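Quick one tonight, it's late and I've still got dishes.

So the practice board. For anyone new, I'm trying to learn to put a desktop PC together properly before I go anywhere near the real parts. Real parts cost money. I have already bent things in my life that should not be bent. Efua Addo (she does this for a living, I do not) told me weeks ago to stop watching videos and get my hands on a mock one. Gray, molded, no electronics to kill. You put stuff in, you take stuff out, you do it again.

My plan for September was 30 goes at the memory before touching anything else. I made it to 16. Then got bored and moved on to the drive, so much for plans. 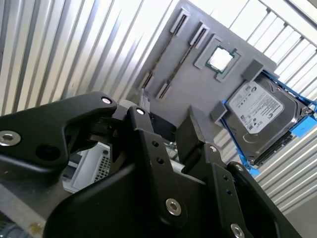

Memory was the part I was most scared of and I still think it's the hardest to feel good about. It's the pushing. Everyone says "firm pressure" and then you push and it feels like you're going to crack something. What helped was looking hard at the slots with no stick in my hand at all. There are two long ones on this board, side by side, a dark channel with raised gray borders, and down at the short sections there are little ridges along the groove. I'd never bothered to look in there. I was just sort of aiming at the general area and hoping. Now I line up first, check both ends, then push. One end, then the other. Efua says both thumbs at once is fine too, but one end then the other is what my brain likes.

Stuff I wrote on the back of an envelope so I'd remember it:

Stand the stick up straight before you push. If it leans, start over.
Don't blow on things.
Good light from the side, not from above. My kitchen light is useless for this.
Take it out as slowly as you put it in. I kept rushing that part and it's half the skill.

Halima Omoregie emailed to ask if I'd used the Wikine checklist. Yes, printed it, lost it, printed it again. It's fine. Steps 1 and 2 are good, step 3 assumes you already know what a standoff is. I did not know what a standoff was. She also asked about the Parsa forum and no, I haven't joined, I read it in bed like a normal person and never post.

Anyway the drive. Drive goes in a caddy, caddy has rails, and I like it so much more than the memory becuase there's one obvious way to hold it. Big chunky thing. Colored plastic so you know where to put your fingers. Why isn't everything like that.
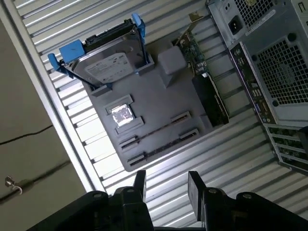

What I haven't figured out is order. With the case lying on its side it's all easy to get at, until it isn't. If the cards are in already then I feel crowded doing anything else, my knuckles keep finding edges. So I think cards last. Efua says cards last. Halima says it doesn't matter that much and I should stop making rules for myself after 16 tries at one thing.

She may have a point.

Next up is the processor, which I've been avoiding. Everyone has a horror story about the processor. I'm going to do it on the mock one till I'm sick of it. If anybody has a trick for keeping your hand steady when you set it down, leave a comment, I'll take anything.

Ok. Dishes.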